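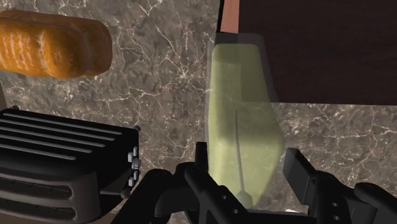

Figure 2. Wrist camera view in the simulated kitchen, gripper open, translucent green object between the fingers.

4.3 Checking the wrist camera before a grasp run

Complete this section after the kitchen scene loads without errors and before starting the Dundix grasp planner.

1. Open the Plurnitz console and select Sensors > Wrist > Color.

2. Load the pose pregrasp_center. Wait for the joint state indicator to turn green.

3. Compare the live view with Figure 2. Both fingertips must be visible, with the target between them. If a fingertip is missing, reload the camera mount file and repeat step 2.

4. Switch to Depth. Set the near clip to 200 mm and the far clip to 568 mm.

5. Switch to Segments and click the target. The console prints one object ID. If the outer shell and the inner block return separate IDs, enable Merge Nested Meshes in the scene file and reload.

6. Set the planner timeout to 250 ms and click Plan Only. The proposed path is drawn over the color view.

7. Inspect the path for contact with the bread, the black appliance, or the cabinet. Click Execute when it is clear.

Note: The simulated depth sensor returns the first surface along each ray, including transparent surfaces. Physical depth sensors often do not. Do not use depth thresholds from this scene on hardware.

Note: Veins in the marble texture can produce false edges in the contour detector. Leave Plane Removal on for all countertop scenes.

CAUTION: Execute sends commands to whichever controller is listed in the status bar. Confirm that it reads SIM before step 7.

Settings are saved per scene. To restore the defaults, delete wrist_view.cfg and restart the console.

Section revised January 15, 2020, R. Claeys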